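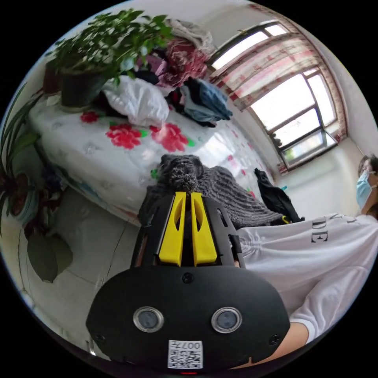

Sorting on the peony bedspread.

The Tanda clothing swap takes knitwear and denim again this November. Last year 157 bags came in, and most of the sorting was done on beds at home.
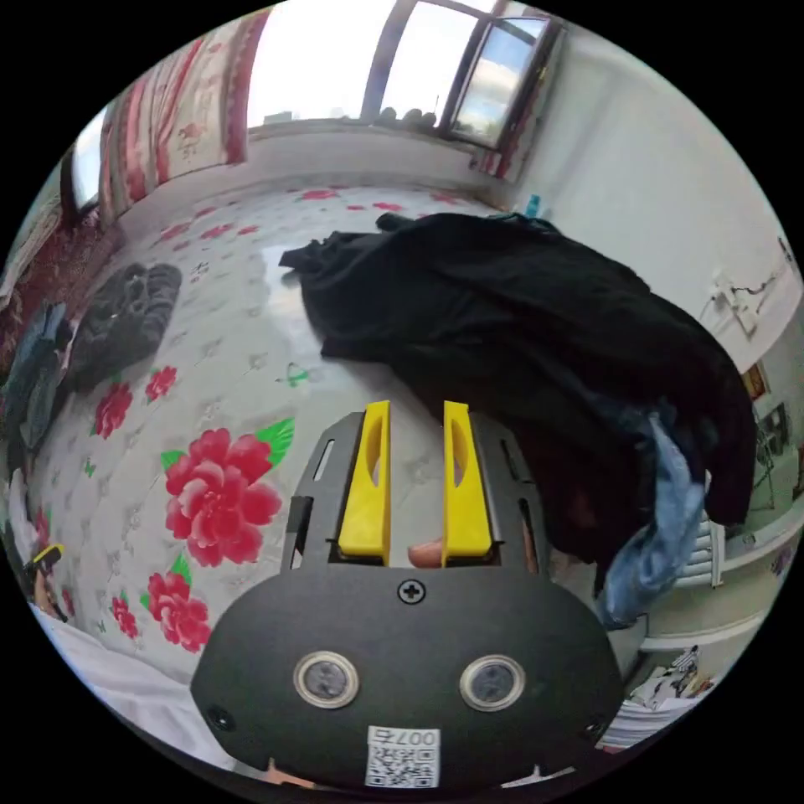
Please keep jeans in their own pile and fold them once lengthwise. Black clothes go together – lint shows on them. Shoes should be tied in pairs.
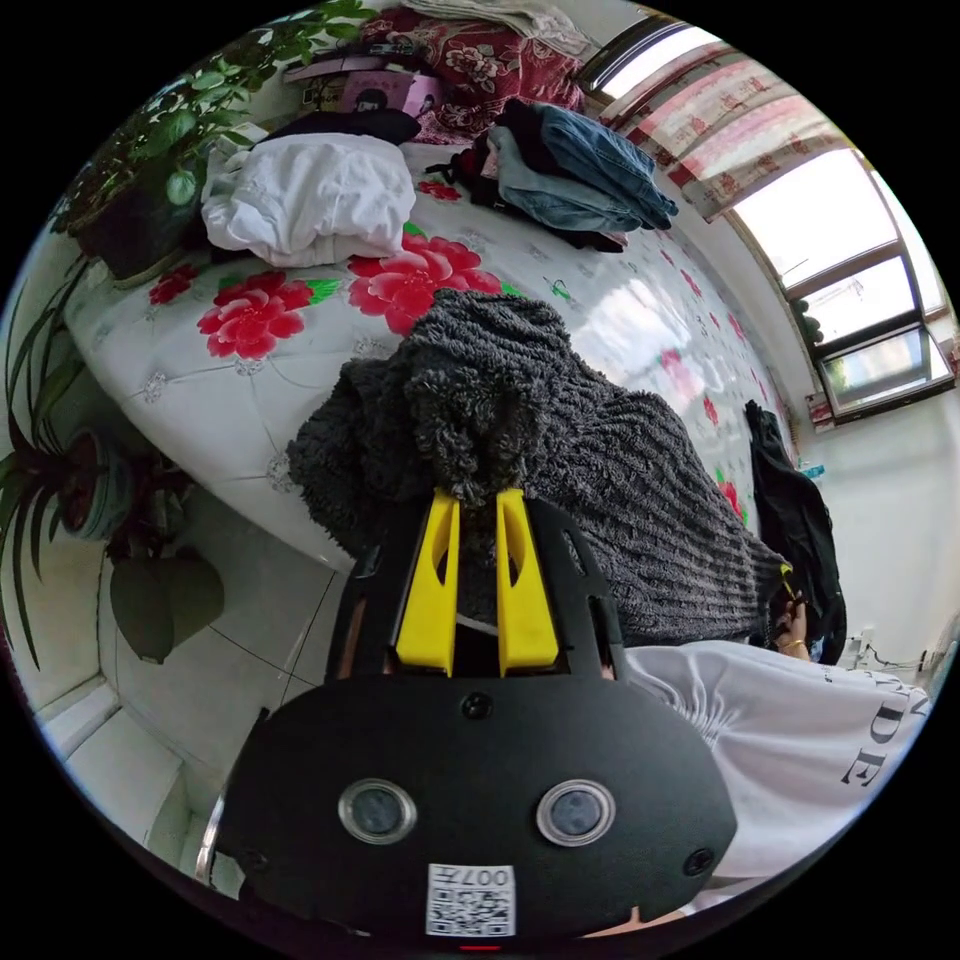
Heavy sweaters should be folded flat, never hung. Drop-off is at the Brirkavik hall, side door. Bags are limited to 17 pounds each.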